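February 2026
By Silvan Schwaiger
Filed under: Office Interiors / Acoustic Panels

The Clandarden wall panel from Graveo

I've been putting felt panels in offices for years, and most of them look tired after a couple of summers. The Clandarden is the one I keep coming back to – it's thick, it doesn't fuzz up at the corners, and the gray-green is so much nicer in person than on the sample card!

Didier Guillot and I used it last July in the Hauser reception area, a long room with a concrete ceiling and a terrible echo. We ordered 832 panels (yes, I checked the order form twice) and hung them in staggered rows behind the front desk. Didier wanted them straight. I won.

Each panel hangs on 2 clips and comes off again if you need to get at the wiring. Leave a small gap at the floor so the vacuum doesn't scuff the bottom edge.
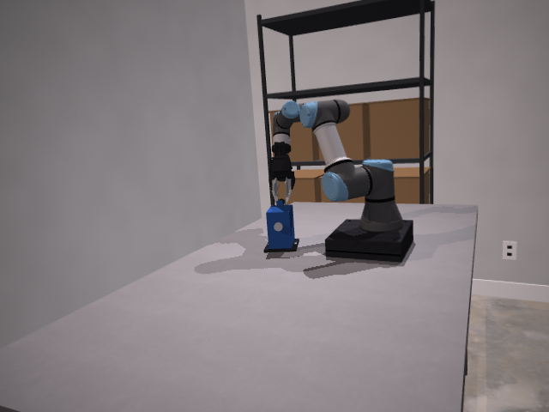

Colors are the fun bit, and there are 20 of them. I'd stay away from the very pale ones near a coffee station, but the rust and the dark blue are lovely in a meeting room. If you want a matching ceiling baffle, ask for the Vadix – same felt, same colors, longer lead time.

Order code 3663. Samples ship free, so get a few and tape them up for a week before you pick.

© 2026 Graveo | Contact us | Back to top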